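Soft Furnishings for Interiors
Unit 5 handout: Pattern repeat and matching
Tutor: Stela Vlad

Read this before the practical. You will need your calculator, a tape and the Strebel sample book from the shelf by the door.

What a repeat is

The repeat is the distance from one point in a pattern to the next place where the same point appears. It is measured along the length of the cloth (vertical repeat) and across the width (horizontal repeat). Most labels give only the vertical one. If the label is missing, pick a sharp corner or the tip of a leaf and measure from there. Measure twice, in different places on the roll. Woven cloth can drift a little between the start and end of a roll.

Straight match and half drop

In a straight match the pattern meets at the same level on both edges. In a half drop the second width has to be moved down by half the repeat before it meets. Half drop needs more cloth. Students lose marks every year by working out a half drop as if it were straight, so check the label first.

Working out cut lengths

1. Take the finished length and add hems and turnings.
2. Divide by the vertical repeat.
3. Round up to the next whole number.
4. Multiply by the repeat.

Worked case: a panel needs 185 cm including turnings. The Kivdale stripe has a repeat of 42 cm. 185 divided by 42 is 4.4, so round up to 5. Each cut length is 5 x 42 = 210 cm. The waste is 25 cm a length, which can go towards ties or piping.

Now do the same sum with a repeat of 47 cm, then with 22 cm. Write down the waste each time. Keep the sheet, as we will use it again in Unit 6.

Plains, stripes and blocks

Plain cloth has no repeat but may have a nap. Mark an arrow on the back of every piece before cutting. Vertical stripes need care at the seams only. Large blocks are harder, as the eye goes straight to a join where two blocks do not line up. Vasilică Pîrvu, who taught this unit before me, had his students chalk the block edges on the wall before hanging anything, and I still ask for this.

Britgate and Hilside cloths are both sold by the full metre, so round up again when you order.

For the practical

Choose one cloth from the sample book and plan three walls of a box room. Hand in a drawing to scale and a cutting list. The drawing carries 45 marks. Late work goes in the tray outside the office.

Colour balance on three walls

Strong colours look heavier near the ceiling than near the floor, and a side wall is seen at an angle, so its pattern looks narrower than it measures. Decide on the back wall first and carry the same colours round to the sides. The woven linings here do it with maroon, teal-blue, beige and cream: maroon is at the top centre of the back wall and comes up again near the top corners of the side walls, with teal and navy stripes lower down. Mark the main colours on your own drawing before you start the cutting list.
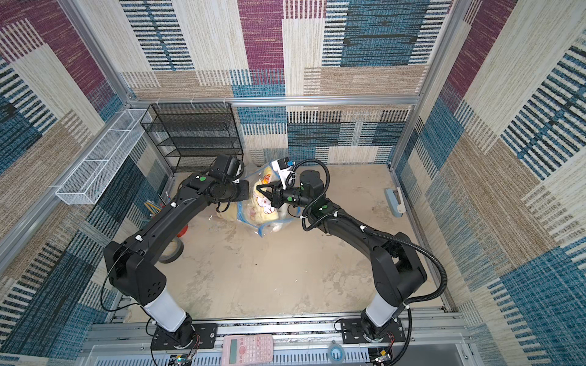
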